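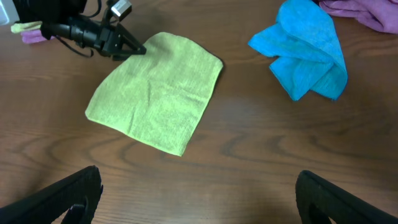 **Addale Robotics Club / Towel Folding Team**

**alper_y** · 26 Nov 2023
Ok so the towel project has eaten my life. We're at 575 demos and the policy still goes for the middle of the green cloth when I want a corner! Obinna thinks we should drop the blue one until flat cloths work. I kinda hate that idea (the crumpled ones are the fun part).

**obinna_edet**
I said *pause*, not drop. It got 9 of the last 19 flat ones. Why add a heap on top of that?

**zudedent**
With Alper here. If you only train on flat cloths you'll end up redoing all of it in January.

**okonk_wo**
What's the grip like on a fold? Our fingertips kept sliding off anything thick.

**alper_y**
Depends how close it gets before it closes. Here's the wrist view, right up against the fold on the green one:
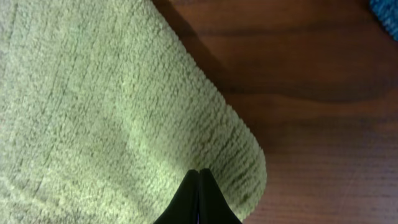
**Addale Robotics Club / Towel Folding Team**

Fingers are together there. I'd like them lower and open a bit sooner, but that's me.

**okonk_wo**
Lower, yeah. Don't scrape the table though, ask me how I know.

**obinna_edet**
I'd leave the height alone and fix the timing first. One change per run, please!!

**alper_y**
Fine, timing first. But the blue one stays.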